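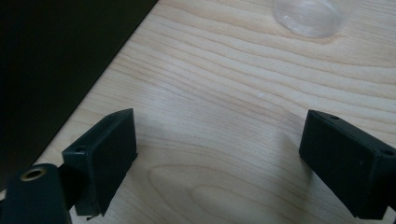 Veton Product Desk, equipment editor

Veton TC-10 Table Clearing Station

Picks up cups and light tableware from break room and canteen tables and moves them to a return tray. Two-finger gripper with flat inner faces. Handles clear plastic cups as well as colored ones.

WHAT CHANGES FOR STAFF: The canteen at Usholm runs 188 seats and put the station in last October. Clearing used to take one person the whole lunch shift. That person now works the counter and empties the return tray when the light comes on. Wiping down is still done by hand.

TEACHING: Staff show the station a new cup with the hand-held gripper. Plan on 10 tries per cup type. No programming needed.

NOISE: Quiet enough to run while people are eating.

SPECS: Reach 600 mm. Finger opening 126 mm. Wall plug. Fingers are matte black and can be changed with a hex key, included.

IN THE BOX: Station, hand-held gripper, return tray, spare fingers, wall chart for the shift lead.

Not for hot drinks, knives or full glasses. Floor stand sold separately. Service and parts through MacBrayne.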